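Subject: Re: [gripper-users] Soft fingers vs. parallel jaw, first impressions
Date: July 2024

> We have had the Makris soft gripper on the bench for a couple of
> weeks now and I think it settles the question for kitchen items.
> It picked up everything we gave it, including tubs, bags and fruit,
> with one grip setting and no tuning. The older Stirness parallel jaw
> needed a new width and force for nearly every object. We'll be moving
> both arms over to the Makris in August unless someone here has a good
> reason not to. Has anyone put serious hours on one?

I have, and I'd hold off on the second arm at least.

We ran the Makris and the Stirness on the same arm, same wrist camera, same controller, and we kept swapping them back and forth so that neither one got the benefit of a fresh calibration. 200 grasps each on the same set of household objects. I'm not going to post a league table, because the set was ours and the scoring was done by people who already had opinions, me included. But I came away a lot less sure than you are.

First question: what do you mean by "picked up"? If it means the object left the table, then yes, the soft fingers are very good. They wrap around almost anything. If it means the object left the table and arrived where you wanted it in an orientation you could use, I'd like to see your logs. Ours showed plenty of lifts where the item rotated in the fingers on the way up. For fruit that doesn't matter. For anything with a lid it matters a lot.

Second, "no tuning" is a bit generous to the Makris. There is tuning, it's just hidden in the pressure profile, and the default was clearly chosen for things that weigh very little. We ended up with 3 profiles. Stirness makes you set width and force out in the open, and people complain about it, but at least I can read the number in the file a month later and know what the gripper was told to do.

Third, wear. The spec sheet for the fingers gives 4,000 cycles before replacement. That sounds like a lot until you run an overnight test. Ours had gone tacky at the tips well before that and the grip got better for a while, then worse. If your comparison was done on new fingers, you compared new fingers. I'd run it again with the set you have now.

The camera is the other thing I'd look at before blaming or praising either gripper. Clear plastic is hard for our depth sensor, and a polished tabletop makes it harder. We lost an embarrassing amount of time to "grasp failures" that were really the arm closing on a point a few millimeters off in empty air. The soft gripper forgives that kind of error because it is wide and floppy. The parallel jaw doesn't. So part of what looks like a better gripper may be a gripper that covers for a bad depth map - useful, sure, but I'd want to know which one I was paying for.

What changed my mind about the test itself was going back to how a person handles the same object. Take a snap-lock food container. We had been treating it as a one-gripper problem: approach from above, close on the rim, lift.

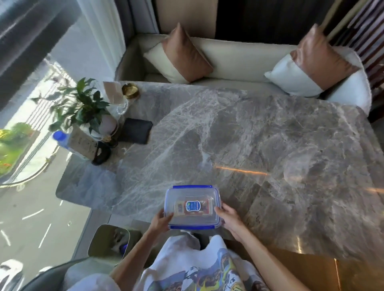 A person with both hands free will often take it by the two sides, with a thumb on the lid and fingers wrapped underneath, and the weight of whatever is inside hardly comes into it. Neither of our grippers does anything like that on one arm. The Makris squeezes the walls inward and the Stirness pinches the rim, and if the contents slide, both of them let the box tip. Before I spent the money on new fingers for two arms, I'd spend an afternoon trying both arms together with the jaws you already own.

We did try that, briefly, with the stock controller from Diltthorpe. It kept the two wrists in step well enough at low speed and drifted when we turned it up. I can't say yet whether that's the controller or our mounting plate, so please don't quote me on it.

If you do go ahead in August, could you keep one Stirness mounted and rerun 5 of your worst objects on each? Please include the ones with lids, and say how you counted a drop. I'd be glad to be wrong about this. I can send our object list and the pressure profiles if they're any use to you; they're sitting in the Stollatlow folder on our server and need a bit of cleaning up first.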